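# Prutside No. 3 Sourdough Crock

I've been making and selling these crocks for a good while now, and the No. 3 is the one people write to me about, usually with a photo of flour all over their kitchen. It's a straight-sided stoneware jar with a loose lid, sized for one household starter, and I throw it on the same wheel I started on in my mother-in-law's garage.

The short version: it holds enough starter for two loaves with plenty left over to feed, it fits on a fridge shelf, and the mouth is wide enough that you can get your whole hand in with a sponge. That last bit was the reason I began making them at all. I had a lovely tall jar from a flea market with a neck like a wine bottle, and cleaning it was a weekly punishment.

## The clay and the glaze

The body is a speckled stoneware I buy from Stostevport, fired once for the bisque and once for the glaze. Inside you get a plain clear glaze, food safe, no crackle. Outside you can pick oat, slate or the greeny one I still haven't named (Maham Zaidi, who buys more of these than anyone, calls it pond, and I suppose that's going to stick).

Weight varies a bit from pot to pot. So does the speckle. If you want two that match, tell me when you order and I'll pull them from the same firing, but they'll be cousins and not twins.

## The lid

The lid sits in a shallow gallery and doesn't seal. Please don't try to make it seal! Starter gives off gas and it has to go somewhere. I had a customer who put a rubber ring under hers and then wondered why the lid was on the floor in the morning.

There's a small knob on top, big enough to grab with doughy fingers. Earlier lids had a strap handle, and if you own one of those and prefer the knob, I'll sell you a lid by itself.
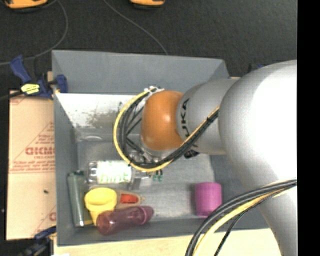 Anyway, lids also break more often than jars do, so I keep spares on the shelf in all the glazes. Send me the width across the top of your jar, inside edge to inside edge, and I'll find one that drops in nicely. Older jars run slightly smaller, so do measure.

## Using it

Warm the crock under the tap before you put starter in for the first time. Stoneware is slow to warm up and a cold pot will make your starter sulk for a day. After that I leave mine on the counter from October until spring and move it to the fridge when the kitchen gets hot.

Feed it however you already feed it. I go with equal weights of flour and water, mostly rye, and I stir with the handle of a wooden spoon. Defne Eren swears by feeding hers late at night – I've tried it and couldn't tell you the difference, but her bread is better than mine, so make of that what you will.

It goes in the dishwasher, top or bottom rack. It can go in a low oven if you heat it slowly from cold. Keep it off the burner, and don't pour boiling water into one that's come straight out of the fridge.

## Price and shipping

The No. 3 with lid is $53, any glaze. Spare lids are priced by glaze, so just ask. I pack each crock in a double box with paper and a fair amount of swearing, and breakages in the mail are on me. Send a picture of the bits and I'll get another one out to you.

Orders leave here once a week. If what you want isn't on the shelf, it waits for the next firing, and I'll let you know when that is before I take any money.

You can also pick one up in person at Woltgate market, where Güven Yurt lets me have the end of his table next to the honey. He doesn't take orders for me, though he'll tell you which glaze he likes.

## One thing to check

If you bought a slate crock before Apr 30, 2018, have a look at the foot. A batch went out with a rough ring that can scratch a countertop. A few passes with wet sandpaper will fix it, or mail it back and I'll grind it smooth on the wheel and pay the postage both ways.

Questions go to the contact form, and they reach me, Domnica Olteanu. I answer in the evenings when my hands are clean.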